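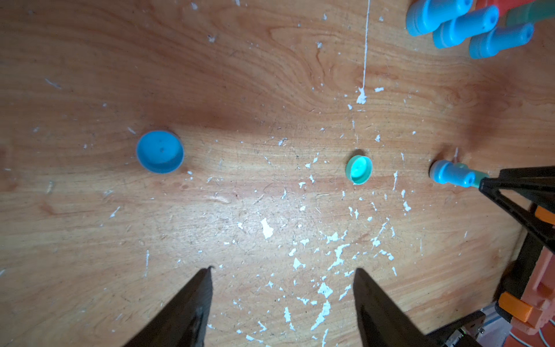

Tabletop with visible grain and white paint flecks.

Gindgate Meadow Restoration: interim report to the Melley Fund
2021-07-07

1. Position at end of reporting period
The lower field has had its first full growing season under the revised cutting plan. Yellow rattle has established along the northern ditch and is patchy elsewhere. Soil phosphate in the upper field remains above the level at which further sowing is advised, and sowing there is deferred.

2. Work completed
Scrub was cleared from the eastern bank over a length of 200 metres. Seed was sown at 5 grams per square metre on scarified ground. Arisings were removed under contract by Mughal and stacked off site. The Nomow strip beside the lane was left uncut, as agreed in the variation to the grant. 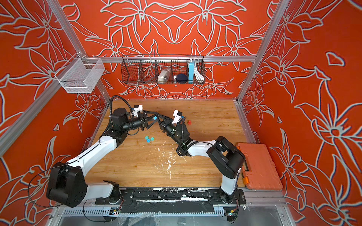 Gindgate Land Management Team | Reports and returns

3. Monitoring
Fixed quadrats were recorded at 50 metre intervals. Grass cover has fallen in the lower field and is unchanged in the upper. Two quadrat markers were lost to cattle and have been reset from the survey plan. Results from the lane strip are not comparable with the earlier baseline, which used a different quadrat size.

4. Expenditure
Spend is 10 per cent under profile. The variance is the deferred seed order for the upper field. We request that this sum be carried forward.

5. Next period
Hay cut and removal, lower field. Repeat soil sampling, upper field, in September. Repair of the culvert at the field gate, subject to consent. Revised sowing rates will follow with the soil results.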